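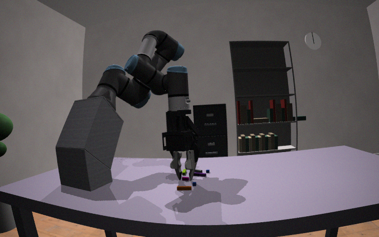 Braço de bancada Skorel: relatório de progresso

Maio
Por Ehsan Salehi

O apoio da Ojala cobre a montagem do braço na oficina partilhada de Stuvdale e o modelo em simulação que a antecede. Neste período trabalhámos sobretudo no modelo. A sala virtual já tem mesa, estante e arquivo, e sobre o tampo lilás estão as peças coloridas que servem de alvo à pinça.
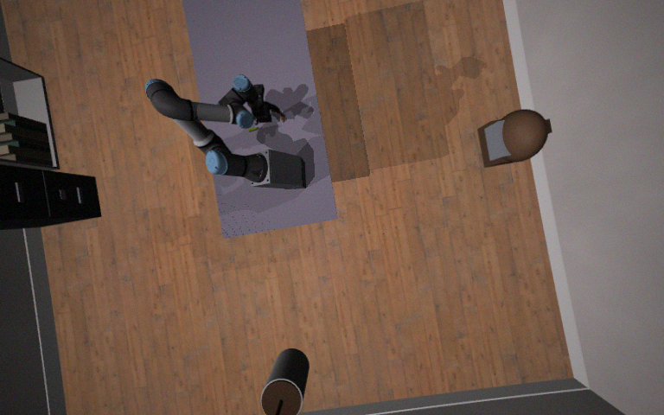
A posição da base foi revista duas vezes. A vista de cima passou a ser a referência para verificar o alcance e a folga dos cotovelos, e é com ela que marcaremos os furos na bancada.
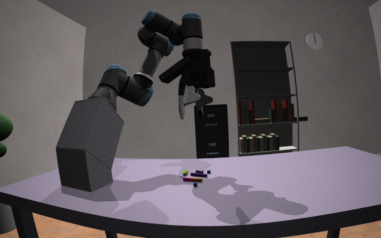 Ficou também definida a altura de espera da pinça acima das peças, com os dedos abertos. A rotina de descida ainda perde a orientação quando duas barras estão encostadas topo a topo, como a magenta e a laranja. A correção está em curso.

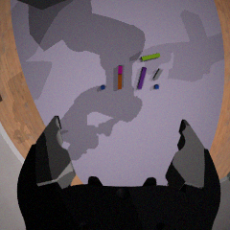 Próximo período

Faltam dois suportes de motor, encomendados à Kumarden. Com eles fechamos o ombro e passamos aos primeiros ensaios físicos. Não pedimos alteração do orçamento. O prazo desliza duas semanas.

Contacto: Ehsan Salehi, oficina de Stuvdale | Voltar ao topo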